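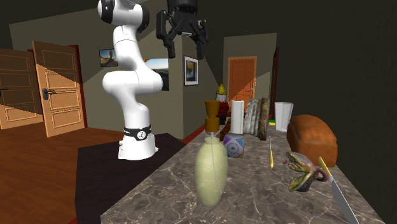 Ticket 3000-114
Opened by: Hiu-tung Liao
Product: Vesten publishing tool, celebrity news section
Status: waiting for reply

Since the update on 8/13/26, our story on the Kouris divorce shows the wrong headline when readers share it. On the page itself the headline is correct. In the share preview it still says "Zaswood Star and Wife Deny Split", and this is the old version from December. The family's lawyer already wrote to us, so please treat it as urgent.

What I tried:
Cleared the page cache – no change.
Saved the story again under a new address. The preview was correct for 16 minutes, then the old headline came back.
Removed the tag "Murken" (the wife's family name). No change.
Asked a colleague to share it from her own phone. Same old headline.

Reply from support
Please open Story Settings and look at the field "Social title". Is it empty?

Reply from Hiu-tung Liao
It is not empty, the December text is there. I deleted it and saved 2 times, but after reload it is back. I think the field is copied from the older story, because both are linked as "related". May I remove the link, or will we lose the reader comments? I will wait for your answer before I touch it.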